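Speaker notes – "Endgames for people who lose in the endgame"
Club evening, Skunotholm, Tuesday

Opening (2 minutes)

Good evening, and thank you for coming. My English is slow, so please stop me if a word is wrong. Tonight I will speak only of the last part of the game, when the queens are mostly gone and we begin to play too quickly.

Wait for the people at the back to sit down.

Part one: who stands where

Ask the room: what do you look at first in a position like the next one? Most players look at their own king. I ask you to look first at the pawns. Blue still has five of them on the far side, and they are not all neighbours. Red has come down into the middle and the near half. One red piece has gone very deep, close beside a blue pawn. Give them time, and do not tell them a move. Let two people disagree if they want to.
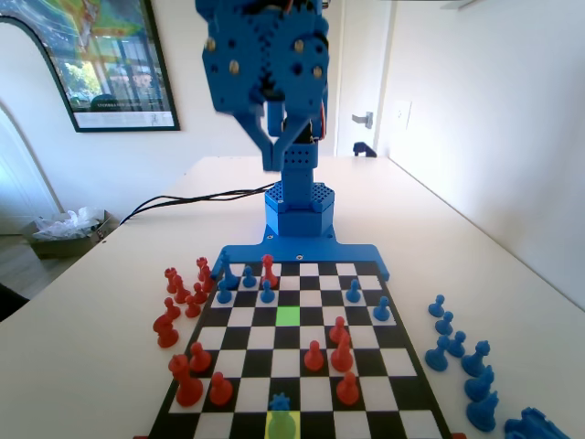
Part two: the pawns decide (9 minutes)

Say slowly: a pawn with a friend beside it is strong, a pawn alone needs a guard. The guard is then not free to attack. This is the whole idea of my talk.

Tell the story of my game against the Ruotsalainen team. I had one pawn more and I lost, because my king stayed at home for 5 moves. Laugh a little here.

Part three: homework

Set up a king and 2 pawns for each side and play it with a friend. Then change colours and play it again – the second game teaches more.

Questions. The printed sheets are on the chair near the door.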